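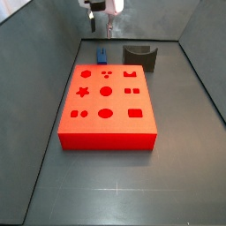 Set pieces at Olivares: what the corner notes say

26 May 2020

With no football being played I have been going back through my notebooks, and the one from last season has enough in it on Olivares to be worth typing up. I watched them in 11 league matches, home and away, and wrote down every corner they took and every corner they gave up. The notes cover where the ball was delivered, who was marking space and who was marking a player, and where the first contact was made. I did not record throw-ins.

Olivares defend corners with a mixed system. Three players stand on the edge of the six-yard box in fixed positions and do not move until the ball is struck. Four more pick up runners. One stays near the penalty spot, and two are left near the halfway line, which is one more than most teams at this level are willing to leave. The keeper starts a step off his line, toward the back post.

The weak point is the near post. The first zonal man stands level with the post and faces the taker, so he can attack a ball in front of him but has trouble with one that drops over his head. Histurville worked this out in February. They sent two runners across him and aimed the ball at the gap behind. They got the first touch on the first three corners they took and scored from the second of those.

After that match the zonal line moved up by a yard or so.
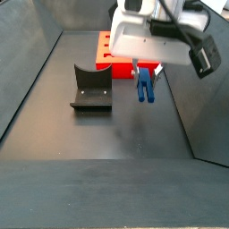
It helped against low deliveries and made the back post worse, because the third man in the line now had more ground to cover. Jutano put almost every corner long and had a free header from one of them, which went over the bar.

A simpler change would be to bring one of the two forwards back and put him on the near post itself. The counter-attack does not seem to need both. In the matches I saw, Olivares cleared the ball to the halfway line 8 times with both forwards in place, and got a shot from it once. That is a small sample and I would not push it too far.

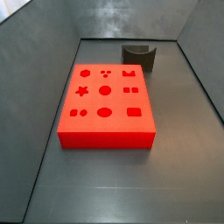 Attacking corners

There is less to say here. Olivares use an inswinger from the right and an outswinger from the left, both taken by the same left-footed midfielder. The main group starts outside the far corner of the box and runs in on a curve. A single player stands in front of the keeper and leaves late.

The short corner appears only when they are ahead. It is used to keep the ball, and I have no note of a cross following it.

The match at Ositz is the odd one out. The pitch there is narrow and there is very little room behind the flag, so the taker gets a run-up of two steps. Most of the deliveries were flat and did not clear the first defender. The crowd was 600, a good one for that ground, and most of them stood at the end Olivares attacked in the second half.

I still have the free kicks to sort out. Those notes are in worse shape — the distances are guesses, and for two matches I did not write down which side the kick came from. I will post them separately once I have checked what I can against the match reports.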